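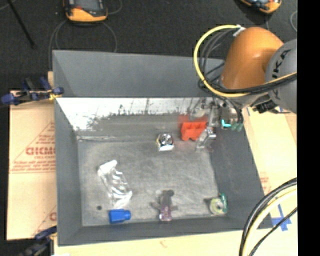
"The bread must wait for the people": a talk with Ebenezer Adjei

When I came to the bakery in Virkholm it was already past ten in the morning, and for Ebenezer Adjei the working day was almost finished. He gave me a chair near the flour sacks and a cup of very strong tea, and he asked me to wait until he had washed his hands. Then he sat down too, with a slow breath, like a man who has been standing since the middle of the night.

He has baked in this town for 23 years. Before that he lived in Geltby, where he worked in a hotel kitchen and did not like it. "In the hotel you make the same small roll for people who are leaving," he told me. "They eat half and they look at the clock. I wanted to bake for somebody who comes back tomorrow and complains."

Do they complain? He laughed at my question. "Every day. Too dark, too light, why is there no rye. When I changed the shape of the long loaf, one lady did not speak to me until November."

The bread for which he is best known is called Nelitura. It is a sour loaf with a thick crust, a little sweet inside, and it stays good for 4 days if you keep it in a cloth. He learned it from the former owner of the shop, Mr Polat, who never wrote down a recipe. I wanted to know how it is possible to learn in this way.

"With the hand," Ebenezer said. "He put my hand in the dough and said, remember this. The next morning again, remember this. After some weeks I said to him, please, tell me how much water. He was insulted. He told me it depends on the flour, and on the rain."

Today there is a recipe, because he has 3 younger bakers with him and they asked for it. He admits that it was difficult to write. The first version was one page, and the present one is five, with many remarks in the margin. He still thinks that it says too little about the second resting of the dough, which in his opinion is the place where most loaves are spoiled.

We talked also about the price of things. A large Nelitura costs more than it did, and he is not happy about this. Butter he now buys from another supplier, and he stopped making the almond cake except before holidays. "I can explain the price to a customer who asks me. The one who does not ask, he just goes to the supermarket. To him I cannot explain anything."

On 30th December the shop stays open until the evening, and people order early. Last year they baked 35 loaves more than were ordered, and all were sold before lunch. This year he wants to prepare more dough, but the oven is old and he does not like to hurry it.

I asked if he thinks about stopping. He looked at the door, where a boy was reading the paper with the opening hours. "My knees think about it," he said. Then he got up to tell the boy that there was still one poppy seed roll left, and that it was from this morning.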